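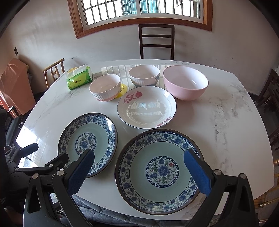 # Claltetti Yard

**Claltetti Yard** is a mixed-use redevelopment in the Mazza district of Ilari. It occupies a former rail freight depot and is owned by Brolura, a local property company.

## History

The depot closed after freight service moved to the port line, and the land stood vacant for 11 years. Brolura bought the site under an agreement negotiated by its director, Evaristo Villa. The city council approved rezoning on November 2, 2021, with a condition that the brick engine shed be kept.

## Buildings

The plan provides for 119 apartments in four buildings, 23 of them reserved for tenants with lower incomes. The engine shed contains 3,601 square feet of retail space on its ground floor and offices above. Parking is located below the eastern building, with access from Depot Street. A footpath along the old siding connects the site to Mazza station.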